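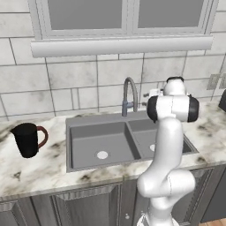

Someone in the February section asked why we should believe any number that comes out of a kitchen with no plumbing, and the complaint was good enough that it has displaced the lecture I had planned. The slides on controller tuning are on the course page. Nobody has ever missed them.

Week 4. What a simulated success rate measures

Terms first. A policy is whatever maps camera views and joint readings to arm motion. A rollout is one attempt by that policy, from reset to success or timeout. An evaluation is a pile of rollouts plus a person willing to write down a percentage.

The course kitchen, Irken, has a marble counter, a double sink, a gooseneck faucet and a black mug with a reddish-brown handle. The arm is white, and the gripper is small next to the rest of it. Your first task is faucet turning: move the lever past a threshold angle before the clock runs out. No water is modeled. Success means a joint angle in the simulator crossed a line, which a plumber would find an odd definition of a working tap.

The case against. Contact is approximate. Friction is a number somebody typed. Rendered marble has never been splashed on, and lighting stays exactly as polite as you left it. A policy can learn to nudge the lever with the side of a finger in a way that only pays off under our contact model. You will see this in Homework 2, probably in your own results.

The case for. We rarely need the simulator to predict the real rate. We need it to put policies in the right order. If A beats B in simulation and A also beats B on hardware, the simulator has earned its electricity, even if both rates are wrong.

How to check that:

Take several policies of different quality, including a bad one. (You will have a bad one.)
Run each in simulation and on hardware, with matched starting poses.
Compute the rank correlation between the two sets of rates.
Report the spread across seeds as well. A single seed is an anecdote with a decimal point.

Worked example. The Nallico baseline succeeds in 54 of 413 simulated rollouts, or 13.1 percent. The standard error is the square root of p(1 - p)/n, which comes to 1.7 percentage points. A variant that scores 14 percent on the same number of rollouts has therefore shown you very little, however nice its training curve looked.

For next time: read the Sternora notes, sections 2 and 4, and skip the appendix unless you enjoy quaternions. Bring one failed rollout and a guess at whether the policy or the simulator is to blame. "Both" is accepted if you can say how much of each.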